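Food Packaging and Labels, Unit 3 handout: Reading the back of the pack

OK, so last time we did cans and jars, and most of you got through the Cumwood worksheet without trouble. Flexible film is messier. It wrinkles, it wraps around corners, and the text you want is always on the side you're not holding. Don't fight it. Turn the pack in your hands and read it a strip at a time.

I want you to start with storage before anything else. On Japanese packs the phrase to learn is 要冷蔵, keep refrigerated. Right after that comes 賞味期限, the best-before date — and very often what follows is 本体に記載, which tells you the date is printed on the body of the pack. Students lose points on this every January! They write "no date given" and move on. 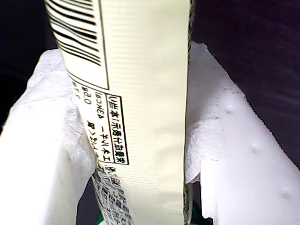

Next, energy. Look for エネルギー and the kcal number beside it, say 43kcal. Copy it exactly, then find out what amount it refers to before you compare it with anything. Per pack and per 100 g are very different animals (I've had people tell me a snack had 1,294 calories, and they'd multiplied twice).

Barcodes: please note whether yours sits on a flat panel or a curve. Bars that bend around the side can be a pain at the register, and we'll come back to that with the Plenamska reading.

For next class: bring 2 clean, empty film packs from home, any language. Fill in the Grosden sheet for each one, up to 70 words per pack. Pencil is fine.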